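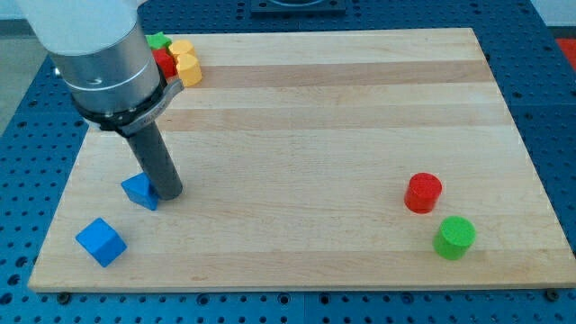

Sorting cell at Grustgate: progress to 28 November 2020

Prepared for the Vindell Fund by Ilham Kettani, Workplace Change Lead

1. Work completed in the period

The arm is installed at the Grustgate site and trials have moved on to pushing and separating small parts. Coloured blocks and cylinders on a wooden board stand in for stock at this stage, and the arm moves them with a plain rod. Staff from the packing line chose the starting layouts and recorded the results. Of the 146 layouts planned under the grant, all but 6 have now been run. The remainder involve closely packed groups and will be finished before the cell is given real stock.

2. Effect on staff

Two sorting posts have changed. Both post holders now divide the shift between the cell and final checking, on the same grade and hours. They report less standing and reaching — the main complaint in the March survey — but also more waiting when the arm stops and a supervisor has to restart it. We have agreed with the staff side that operators will be trained to restart the cell themselves.

Some concern remains on the night shift about future posts. No post has been removed under this project, and the written undertaking on redeployment has been extended to Zollholm staff.

3. Spending

Spending is within budget. An underspend of 700 euros on travel, from the cancelled visit to Sproģis, has been moved to training with the Fund's consent.

4. Next period

Operator training comes first, followed by supervised running with real stock on the day shift. Night running will not begin until the safety review has been signed by both sides. We ask the Fund to confirm that the second payment may be released on the present timetable.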